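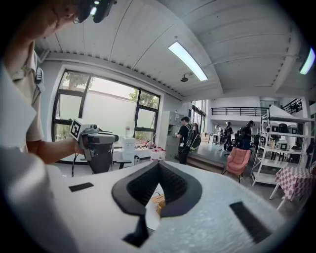
Why does the live version of a song so often sit in a different key from the record?
Most of the time it comes down to the singer. A studio vocal can be built from many takes, with a break whenever the voice gets tired. On tour the same line has to come out night after night, near the end of a long set, so bands move the song down a half step or a whole step and leave everything else alone.

SPEAKER NOTES: Taking a Record Apart for the Stage

Opening

Thank Maricica Ciobanu for the introduction. Mention that the handout is on the chairs and has the chord charts on the back.

I play keyboards and do the arranging for Flalus. When our second album, Clornness, was finished, we had 13 songs and no idea how to play most of them. We had written them at a computer. There are four of us on stage. Several of the songs have more parts than that before the chorus starts.

The talk is about how we got from the album to a set. I will use one song, "Porker," for most of it. Then a shorter bit on keys and tempo, then the things we got wrong. Questions at the end.

Play: "Porker," album version, first verse and chorus. Stop before the second verse.

Part 1. What is on the record

Go through the parts by ear with the room. Ask people to call them out. They usually get the drums, the bass and the organ. They usually miss the second organ an octave up, which comes in on the chorus only, and the handclaps, which are under the snare and very quiet.

The bass line was played on a synth by Teodor Sandu. He is our bass player, but on this song he played keys because the line slides in a way he didn't like on his own instrument.

The backing vocals are all Farah Entili. She sang each harmony line several times and we stacked them. It sounds like a small choir. On stage there is one of her, and she is also singing the lead.

Play: backing vocals alone. Let it run through the chorus twice.

Part 2. Deciding what the song needs

What we did first was sit in the rehearsal room and play the song with nothing but piano and voice. Anything that we missed went on a list. Anything we didn't miss was left off until somebody complained.

The list for "Porker" had 3 things on it:

The bass slide going into the chorus
The harmony on the last line of each verse
The gap before the final chorus, where everything stops for one bar

The handclaps were not on it. The second organ was not on it either, and I had spent a whole evening getting that sound. We left it off.

Horațiu Bălan, our drummer, asked for the handclaps back a few weeks later. He now plays them from a pad. I still can't hear them from where I stand.

Play: rehearsal recording, piano and voice. It is rough. Turn it down a bit before starting, the vocal is loud.

Part 3. Sharing out the parts

Teodor went back to bass guitar and learned the slide. It took a change of string gauge and a lot of practice at home. He plays it slightly late compared with the record and we all prefer it that way.

The harmony was harder. Teodor and I both sing, but neither of us can reach the top line. We tried a vocal effect that makes harmonies from the lead. In the rehearsal room it was fine. At the first show the microphone picked up the cymbals and the effect tried to harmonize with those too. We used it for one show.

What we do now: Teodor sings the line below the lead, I sing the line below that, and the top line is gone. If you know the album you may notice. The chord is still complete, it is just lower and thicker.

Demonstrate at the piano. Play the album voicing, then the stage voicing. Then back to the album voicing. Do it slowly.

Part 4. Backing tracks

People will ask, so say it here. We use a backing track on 5 songs. All of them have a sound we can't make with our hands, such as the tape loop on "Vasiliu." On the rest we play with no track and no click.

Gheorghița Ilie mixed the album and came to rehearsals to help with the tracks. Her advice was to take the track out of the song for a week, get used to that, and only then put parts of it back. We had been doing the opposite. We had the full mix running with the live parts muted, and it felt like playing along to our own record.

"Vasiliu" started with eleven channels of backing. It now has the loop and one low drone.

Play: "Vasiliu," opening, stage version. 30 seconds is enough.

Part 5. Keys and tempo

Refer back to the question on the handout. We moved four songs down. "Porker" went down a whole step, from A to G. Farah asked for it and it was the right call. The low notes in the verse suffered a little, so I double them on the piano with my left hand.

Moving a song on keyboards is easy. On guitar or bass you may lose an open string that the part depends on. Check this before you agree on a key. We agreed on F sharp for one song and had to undo it the next morning.

Tempo: we play nearly everything faster than the record. Horațiu keeps a small light on his kit that blinks the starting tempo, and he looks at it before he counts in. After that we go where we go. The slow songs are where speed hurts most. The last track on the album fell apart twice in August when we rushed it, and it came out of the set until the fall.

Part 6. Things we got wrong

Keep this short if the time is past a quarter to four.

We rehearsed in a circle. On stage we stand in a line, and I could no longer see Horațiu's hands. The one-bar stop in "Porker" depends on everyone coming back in together, and at the first show we came back in as two separate bands. We now rehearse in a line facing the wall.

We didn't leave time for changing sounds between songs. I needed a new patch for nearly every song and there was a silence each time while I found it. I cut down to a piano, an organ and one synth sound for the whole set, and changed the song order so that neighboring songs share a sound.

We kept the album endings. Five or six songs on the record fade out. You can't fade out in a room. Every one of those songs needed an ending written for it, and we left that until the week of the first show. If you take one practical thing from today, write your endings first.

Play: "Porker," live version, from the stop to the end.

Questions

Repeat each question into the microphone.

If asked about the next album: we are writing it in the rehearsal room, with all four of us playing. Two songs are done. Don't play them.

If asked about software, say I am happy to talk about it afterward at the side of the stage.

Give the piano lid back its cover before leaving.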